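Home | Forums | Recipes & Technique | Stocks, Soups & Leftovers | Search

Chilling a large batch of stock overnight

Started by csfakianakis, Wednesday, 9:40 pm
By Charalambos Sfakianakis

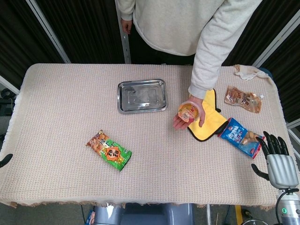 I make chicken stock once a month from frozen carcasses, usually 5 quarts after straining. Until now I have left the pot on the stove with the lid off until bedtime and then put it in the fridge. In March I bought a probe thermometer with a log function (Garnov, the cheaper model) and ran it for one full batch. Strained at 192 F, into the fridge at 11 pm, still 60 F when I got up. The whole pot took far too long to get through the middle range.

Questions:
1. Is splitting into shallow containers enough, or do I need an ice bath too?
2. Does fast chilling affect clarity or gel?

gebremichael_k wrote:
Standard two-stage rule: 135 to 70 within two hours, then 70 to 41 within four more. You missed it. Stock two inches deep in a metal pan on a wire shelf will usually make it in a home fridge if you bring it down in a sink of cold water first. Depth matters more than total volume.

Clarity is set before chilling. If it is cloudy, you boiled it.

potlid wrote:
I have cooled stock on the counter since I left home and have never been sick from it. You bring it back to a boil when you use it anyway.

gebremichael_k wrote:
Reboiling kills live cells. Some of the toxins survive it, and so do spores. Your sample is one household.

potlid wrote:
It is one household and a lot of soup. I am not saying the rule is wrong for a restaurant. I am saying the margin is large and people throw out good food over it.

orel_station wrote:
Ice bath, every time. Stopper the sink, cold water and ice up to the level of the stock, stir every few minutes. Stirring does most of the work. Without it you get a cold layer on the wall of the pot and a hot core. Change the water once when the ice is gone.

The other option is to reduce first. Take it down by half, chill half the volume, add water back when you cook with it. Saves freezer space too.

csfakianakis wrote:
Reducing makes sense. I salt at the start, though. Would I have to stop doing that?

orel_station wrote:
Yes. No salt until the stock goes into a dish.

katobowl wrote:
Disagree with orel on reducing everything. A stock reduced by half on a home burner takes on a cooked, slightly sticky flavor that does not go away when you dilute it. Fine for gravy. I would not use it for egg drop or a plain noodle soup. I keep two kinds in the freezer and label them.

On gel: cooling speed makes no difference that I can measure. Feet and wings do.

orel_station wrote:
What heat are you reducing at? Wide pot, bare simmer, no lid, and skim the fat beforehand. I get no off flavor.

katobowl wrote:
Medium low, narrow pot. The pot may be the issue. I will try it wide.

csfakianakis wrote:
Second batch is done. Same volume, unsalted, not reduced. Sink with ice, stirred, one water change. It reached 70 F in nearly 60 minutes, then went into two shallow pans in the fridge, uncovered until cold. The log shows it under 41 before the four hours were up. Gel is firm, color the same as before.

potlid wrote:
How much ice did that take?

csfakianakis wrote:
Two trays and a bag from the gas station. Next time I will freeze water in quart tubs the night before.

gebremichael_k wrote:
Tubs work. Leave headspace or they split.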